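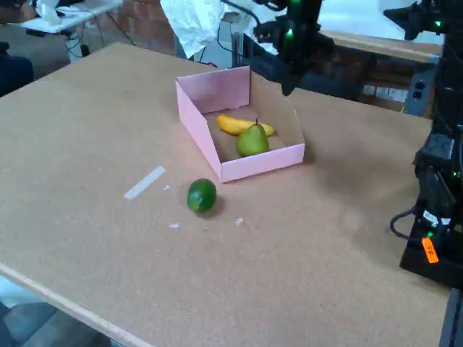 Sorting and Storing Fruit in Open Cardboard Trays

A low cardboard tray works well for small lots of fruit kept on a bench or shelf. It holds the pieces in one place and lets them be checked without lifting a lid. The notes below apply to pears, bananas and limes in household amounts.

Choosing the tray

Use a clean, dry box with a flat floor. One wall lower than the rest makes it easier to reach in. Reject any cardboard that has been wet or smells of soap, paint or oil. The tray used in our pantry measures 343 mm across the inside and has held 600 g of fruit without the floor sagging. Larger loads need a second layer of cardboard underneath.

Placing the fruit

1. Wipe the work surface and pick up scraps of paper and tape.
2. Set bananas at the back of the tray, on their sides.
3. Set pears in front, on the base if they will stand. A pear that tips over can be left lying down.
4. Leave bare cardboard between pieces. Contact points bruise first.
5. Keep limes out of the tray. They last longer in the refrigerator, in a closed bag.

Bananas give off ethylene and will bring pears along faster. Keep them together if the pears are hard. Move the bananas to another shelf once the pears reach the stage you want.

Checking a pear

Color is a weak guide. Many green varieties stay green when ripe, and a blush on one side says little about the flesh. Press lightly beside the stem with a thumb. If the neck gives, the pear is ready. If the wide end is also soft, the center is probably past its best.

Small surface specks are cosmetic. Sunken or wet spots are grounds for removal.
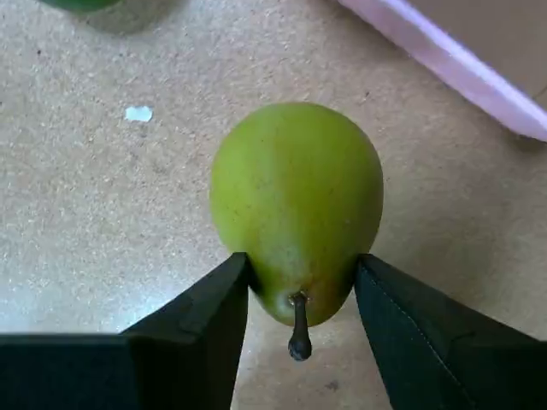
Ritu Vishwakarma
Pantry and Workshop Editor, Stidgate Home Notes

Handle pears from the sides, near the neck, with no more pressure than is needed to lift them. Do not pull on the stem. A torn stem leaves an opening where rot starts.

Check the tray every morning in warm weather. Above 74°F, pears can go from firm to soft between one check and the next. Turn the fruit when checking and look at the underside.

Clearing the tray

Trays kept near a workbench collect hardware. Remove keys, bits and fasteners before adding fruit; metal edges cut skin, and tools may carry oil. Look along the walls and in the corners, where thin items are easy to miss against brown cardboard. Wash any fruit that has touched a tool, and dry it for 30 minutes on a towel before it goes back.
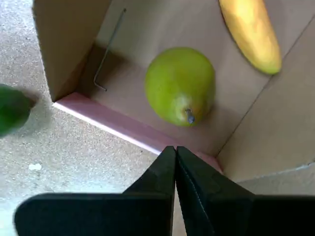 Pear, banana and hex key in the box. Take the key out before storage.

Replace the tray when the floor stains or softens. Flatten the old one for recycling if it is clean, and compost it if it is not.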